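Prurkville Shared Workroom
Minutes of the September general meeting

The meeting opened a few minutes past seven, once the last of the folding chairs had been brought in from the hall. The chair welcomed everybody back after the summer, thanked those who had brought pie, and asked that phones be put away until the break. The minutes of the previous meeting were read and accepted with one correction – the spare key is kept at the Dekker hardware store, and has been since spring.

1. Money
The account stands a little better than we feared in June. The bake table and the yard sale together brought in 300 dollars, and the grant from the Plendent fund came through at 1,000 dollars, to be spent on the workroom itself and on nothing else. A warm round of applause followed. We now have 39 paid members, and it was lovely to see so many of the new ones in the room.

2. Heating
Plenty of talk on this one, as there is every fall. The radiator by the door still knocks. Members who come in the mornings would like it on earlier, members who come in the evenings find the place stuffy by eight, and after a good long while it was agreed to try the timer at six in the morning and see how everyone feels at the next meeting. The landlord will be asked again about bleeding the pipes.

3. Visit to Zukovbridge
The workroom over in Zukovbridge has kindly invited us to come and see how they store their materials. Two cars have been offered so far and a third would be very welcome. Bring a packed lunch, and something to share if you can manage it.

4. The worktable and the wall behind it

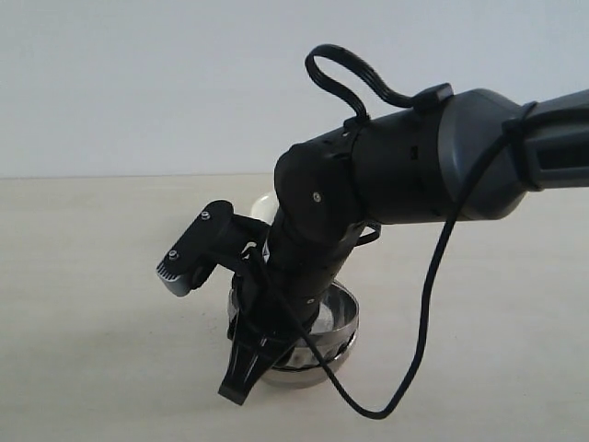 The long table was next, and it got the friendliest discussion of the night. Members were very pleased with how the wall came out in plain light gray, and the motion to leave it free of shelves and posters passed easily. The pale, matte tabletop was praised too, though one member felt beige shows every pencil mark and would have liked something darker. It was agreed to use cutting mats for anything with a blade or glue, and to look into a clip or a tray for the loose black cable that loops down over the tabletop. Wiping down stays with whoever used the table last.

5. Any other business
The good scissors are missing again. Please look in your bags! The kettle needs descaling and a member has offered to do it. A question about opening on holiday mornings was held over to October – there wasn't time to do it justice.

The meeting closed at ten to nine, and there was pie left over for anyone who stayed to stack chairs.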